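Resizing a ring with stones all the way around

travow
Joined December
I bought a secondhand eternity band, white gold, stones the whole way around. It's a size too big and spins. The first shop said it can't be resized at all. The second quoted me 500 and said two weeks. Who is right?

mancuso_bench
Both, sort of. There's no plain metal to cut, so a normal resize is out. The second shop may be planning to remake part of the band. Ask them exactly what they'd do for the 500.

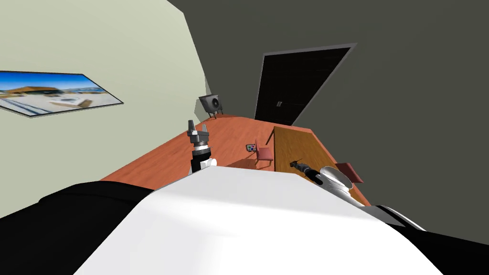 Also ask who pays if a stone chips. Get that on the ticket before you leave the ring.

turkeck
I'd skip it. Have them put two sizing beads inside the band. I paid 40 and it stopped spinning that day.

mancuso_bench
Beads work for half a size. For a full size I don't like them. They dig in and you end up taking the ring off.

turkeck
Mine was a full size and I've worn it five years. Depends on the finger.

Mahnaz Ghasemi
I sell estate pieces. My order of things to try:

1. Get measured again, in the afternoon, with a wide gauge if the band is wide. Fingers are smaller in the morning.

2. Wear a snug plain band in front of it for a week.

3. Beads, if the inside of the band is solid enough to take them. 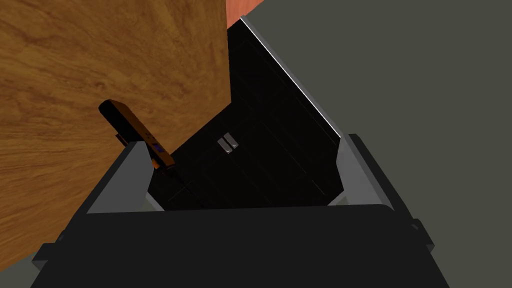

4. Sell it and buy your size. If the ring is worth 2000 or less I would do this before paying 500 for a remake.

bilodeo
Disagree with number 4. You lose more selling a used ring than you'd spend on the work.

Mahnaz Ghasemi
If you bought it new, yes. The OP bought secondhand.

travow
Went back and got measured again. It's only three quarters of a size off. I asked about beads and they can do them Thursday.

mancuso_bench
Fine. Have them check the prongs while it's on the bench.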